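Zallard Bench Conveyor for School and College Robotics

Joltent product range / Conveyors and feeders / Zallard

Order code: ZB 507

The Zallard is a short flat-belt conveyor made for teaching benches, after-school clubs and student competition work. It arrives built and tensioned. It can be used on its own with a sensor and a stop button, or next to a robot arm for pick and place work.

What you get

Conveyor with belt fitted
Drive motor and speed control box
Two support legs with levelling feet
Power lead
Hex key set
Printed teacher's guide with 13 set tasks

Trays, cups and other handling parts are not supplied. Most clubs already have something suitable in a cupboard.

Specification

Belt: green, smooth face
Side rails: aluminium, both sides
Rated motor life: 2,000 hours
Direction: forward and reverse
Control: dial on the box, or signal from your own controller
Weight as packed: 33 kg

The weight means two people for lifting. Please check the door and stairs before you order, as our driver delivers to the ground floor only.

Setting up

Stand the conveyor on a level table and screw the feet down until it stops rocking. Leave enough room at the end of the belt for whatever is going to catch the parts. Run it empty at the slowest setting and watch the belt for a few minutes. If it drifts to one side, turn the tracking screw on that side a quarter turn and watch again. The guide covers this on its second page - students usually manage it without help.

Wipe the belt with a damp cloth. Do not use solvent cleaner.

In use at Whiteley

The robotics club at Whiteley meets on Tuesday after lessons and bought its Zallard for the sorting round of the Gremer student challenge. Elsa Pitkänen runs the club. Her two senior students, Man-lok Cheng and Cristian Taipe, wrote the arm program and the belt timing between them.

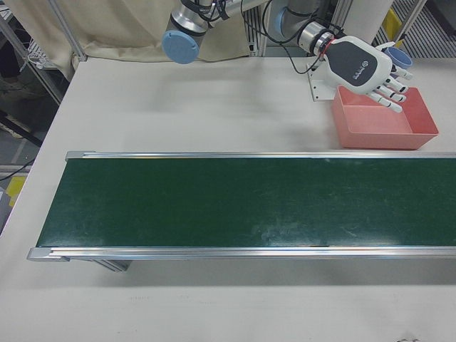
Sorting tasks need clear space beside the belt as well as on it, and the Zallard's low rails are meant to let a hand or gripper cross from one side to the other. We suggest fixing the drop-off point early and leaving it alone while students work on their timing. The pink tray just beyond the far rail is a good size of target for a jointed hand like this one, and its sloped sides are kinder to a poor release than straight ones. Light scuffs on the green belt, like those towards the right, do not call for a new one. Replace a belt when the edge frays or the joint lifts.

Spares and options

Replacement belt, green
Sensor bracket, clamp-on
Longer legs, pair
Spare control box

Belts can be changed in a lesson. Slacken both tension screws, take off the end cap and slide the old belt away from the legs.

Ordering

Schools and colleges can order by official purchase order. Lead time is longer in January, when competition teams tend to order together. For technical questions ask for Aarne Hämäläinen. For quotes and club discounts ask for Minttu Kinnunen, and please give the order code.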